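Category: Kit Reviews > Picking & Sorting > Progress

Progress note, Balosel gripper kit review - October

Short one, behind on everything. The Balosel kit is mounted and running on our black arm, soft goods trials under way. Brief was bag picking - mixed toys out of an open paper bag, no bin, no tray. Rim is taped down to the table. Griffiths asked for a real returns-style load so we went with plush, a ball and a twisted rope toy.

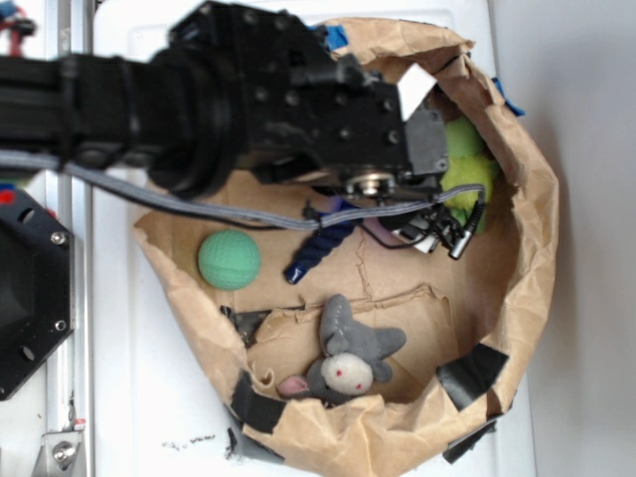

Is the kit still inside the review budget?
Spend is on plan, the only extra so far is a second set of finger pads at 300 dollars.

Logged 2,221 grasp attempts to date. Rope is the best item for this gripper, closes on it well and the pads dont seem to mark it. Plush is ok if approached from the top. Ball is poor, keeps rolling to the bag wall and the planner gives up. Prondon have sent 2 firmware builds, second one fixed the slow close. Wrist camera view is usable but blurs when the arm moves fast - we've asked for a shorter exposure setting, no reply yet.
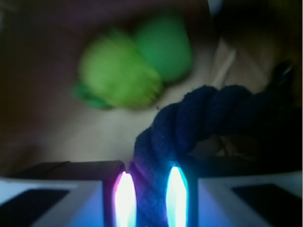
Virgilio Sebastian
Review Lead, Handling Equipment

Issues open. Cable routing is the big one, the supplied clips are too few and the cable drapes down into the bag on low picks. Want a proper guide before we sign off. Manual is thin on this, one page. Also the light strips on the fingers are very bright up close, need a dimmer setting or at least a way to turn them off form the software. Paper bags tear, expected, we just swap them.

Rustum comparison kit arrived, not unpacked. Plan is the same load, same arm, roughly 29 hours of run time each so the numbers line up. 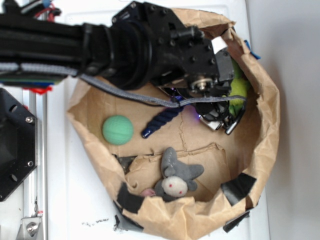 Bag trial with the Balosel kit, gripper down at the upper right.

Need from you: ok on the cable guide purchase, and a yes or no on extending the Rustum loan. Full table of results comes with the next report.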